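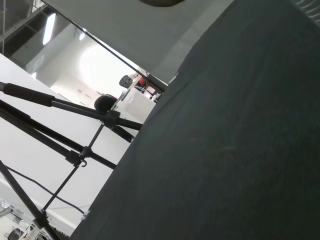
Handout 4: Looking after the Dorkora cell
Ilaria Bianchini

Before you wake the arm, have a slow wander round the table and follow every cable with your eyes, right down to the plug. Smooth the black cloth, tape it down again if it has lifted, and only then set out the glassware. Gintarė likes the fingers checked at low speed first, and so do I! 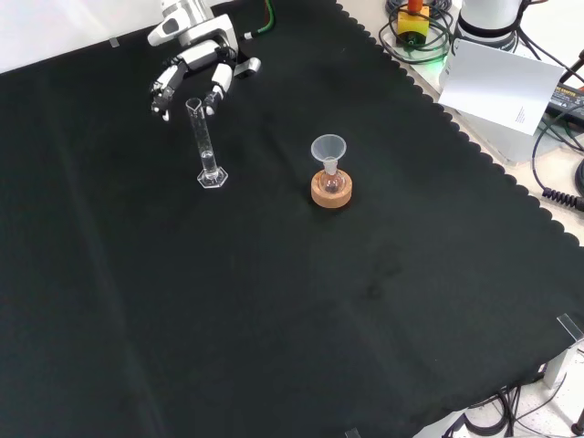 Fig. 1. Hand lowered at the measuring cylinder, with flask and funnel alongside.

Please write any stiff joint in the Tedlow book before you go home.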